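Sleep and Bedroom Temperature: What We Found in Skerkthorpe
Student project report, 21 Oct 2023

Our group wanted to know if people sleep longer in a cooler bedroom. We started in March by handing out sleep diaries to 200 households in Skerkthorpe, and the response was amazing! People wrote down when they went to bed, when they woke up and what the thermometer said at lights out.

We were hoping for 3,000 nights of data and ended up with 2,870 we could use – so close! The rest had missing times or pages we couldn't read. 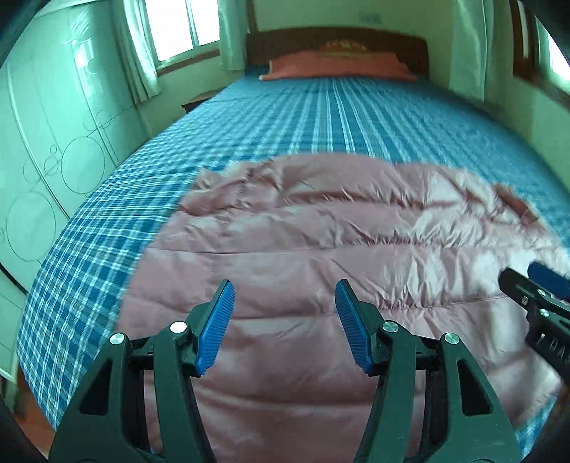 Sorting the diaries took 13 evenings, and we'd do it again. The cooler rooms did come out ahead, with longer sleep and fewer wake-ups, although the gap got smaller once we split the results by age. Older sleepers hardly differed at all, and we'd love to dig into that next.

One weak spot is that everyone judged their own sleep. Next time we would add a winter round in Pindik to compare.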